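Trollberg Voter Attitudes Panel
Interim progress report to the Premau Fund
Submitted January 7, 2025

Reporting period: second half of the grant year, July through December

1. Status

Wave 2 of the panel closed on schedule. The combined file now holds 1736 completed interviews from registered voters in the three counties named in the grant agreement. Of these, 943 respondents also took part in Wave 1 and can be matched across waves. The remaining interviews come from the refreshment sample drawn in July.

Data entry and duplicate checks are finished. Weighting is finished for Wave 2 and still in draft for the matched file. No deliverable due in this period is outstanding except the county-level tables, covered in section 4.

2. Work completed

The Wave 2 questionnaire kept the core items on party attachment, trust in county election offices, and intention to vote in local races. Two question blocks were added at the Fund's request: one on how respondents follow county politics, and one on ballot measures. The block on national candidates was shortened to keep the interview within the agreed length.

Interviewing was split between phone and web, as in Wave 1. Urrutia supplied the phone room and handled callbacks. Respondents who started on the web and stopped before the trust items were called back by phone. Those cases carry a mode flag in the file and can be dropped from any analysis that needs a single mode.

Open-ended answers on the reasons for switching party preference were coded by two coders working separately. Disagreements went to a third reader. The codebook has been revised once, to separate answers about a party's positions from answers about its local candidates. Wave 1 answers were recoded to match.

3. Preliminary observations

The figures behind this section are unweighted for matched cases and should not be quoted outside the Fund.

Party attachment is more stable among matched respondents than the project team expected when it wrote the proposal. Most movement is between weak attachment and no attachment - direct moves from one party to the other are rare. Trust in county election offices moves more than attachment does, and it moves in both directions.

Respondents who mainly follow local radio and newspapers report higher intention to vote in county races. The team has not yet tested whether this holds after controlling for age and length of residence. 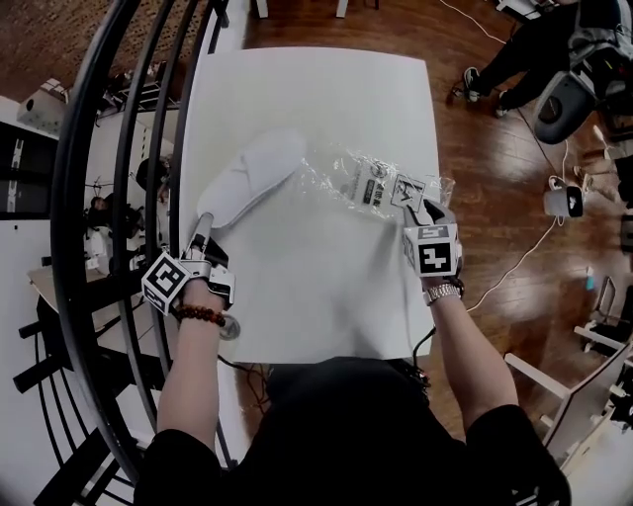
Pranon Institute | Public Opinion and Elections Unit

4. Problems and changes

County-level tables are late. The voter file for one county arrived with precinct codes from before the last boundary change, and the codes had to be rebuilt from the address field. The rebuild is done, but the tables need to be rerun with the corrected codes. They will be sent with the matched-file weights.

Refusals were higher among voters under 30 than in Wave 1. The unit extended web fieldwork for this group and sent one more reminder. The weights correct for the shortfall, at the cost of wider margins for that age group.

5. Budget

Spending is within the approved total. Phone interviewing ran over its line and coding ran under. The unit requests approval to move the unused coding funds to the phone line, with no change to the grant amount.

6. Next period

- Final weights for the matched file
- County-level tables, all 3 counties
- Draft questionnaire for Wave 3, for comment by the Fund
- Technical note on mode effects

The questionnaire draft will mark every changed item against the Wave 2 wording. Comments should go to the unit's project mailbox before the instrument is locked for programming.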